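Research > Working Papers > Household Studies > Section 4

Print this page | E-mail this page

4. What people do between loads

4.1 The pause after the wash

Most of the writing on laundry deals with the wash itself: how hot, how often, how much detergent. We were far more curious about the minutes on either side of it. When does a household decide that a load is finished with? Who opens the door, and does anyone close it again? These sound like tiny questions, but they opened up the richest material in the whole Flelden study, and we are delighted to be able to give them a section of their own.

The diaries came from 19 households in two neighborhoods of Flelden, kept over 11 weeks. Each household wrote down every load in its own words, which gave us 912 entries to read. Some entries are three words long ("towels, again, rain"). Others fill a page and wander off into school plays, sore knees and the price of pegs. We kept all of it. Jayson Javier did the first round of coding by hand, on paper, and his margin notes shaped the categories we use from this point on.

The category he named "the pause" covers the time between taking clothes out and using the machine again. We had expected it to be blank. Instead, people wrote about it constantly, and often with strong feelings! One diarist in the older neighborhood described an open washer door as "the kitchen breathing out." Another, two streets over, called it a thing to bark your shin on. Couples disagreed with each other inside the same diary, sometimes in different colored ink.

Front-loading machines drew the most comment (Figure 3). Their owners wrote about the door as something with a position of its own – wide, ajar, pushed to, shut – and they used these words with great consistency from week to week. Top-loader owners had no such vocabulary. They wrote "lid up" or "lid down" and moved on.
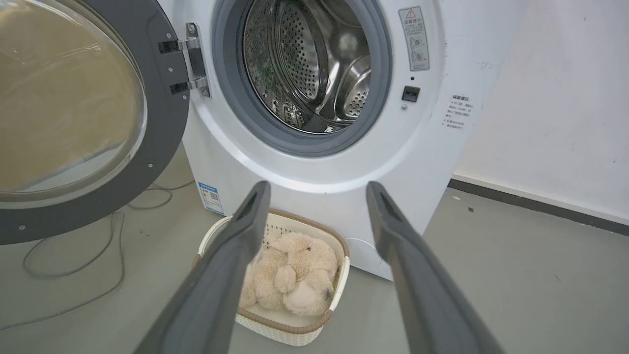
Figure 3. Front-loading washing machine with the door in the position diarists called "wide."

4.2 Door habits and where they come from

We asked each household in a closing interview how they had learned what to do with the door. Hardly any mentioned a manual. Parents came up first, then a former roommate or a landlord, and in one lovely case a laundromat on Heiskanen Street where a handwritten sign had told customers to leave every door open on the way out. The woman who remembered the sign had moved away from that street as a teenager and still followed it at home.

Inherited rules held up well when people moved. They held up much less well when two people with different rules moved in together. Here the diaries are a joy to read, for the compromise tends to arrive in stages. First the door is left wide by one person and shut by the other. Then a note appears in the diary, usually a short one. A few weeks later both writers are using the word "ajar," and the subject drops away.

Room size mattered too. In the Dekmont apartments, where most washers stand in a narrow kitchen, a wide door blocks the path to the sink, so the pause was kept short or moved to the night. Tuesday evening entries from these apartments often end with some version of "opened it, went to bed." Houses with a separate laundry room showed no such pattern, and their diarists rarely gave a time at all.

4.3 Comparison with earlier diary work

Our own pilot, run in Geltell with 2 households, had asked only for the date and contents of each load. Rereading it now, we can see the pause trying to get in anyway. Both households used the contents column for remarks about doors, smells and whose turn it was. We had coded those remarks as "other" and left them out of the tables. They have been recoded for Appendix B, using the same categories as the main study.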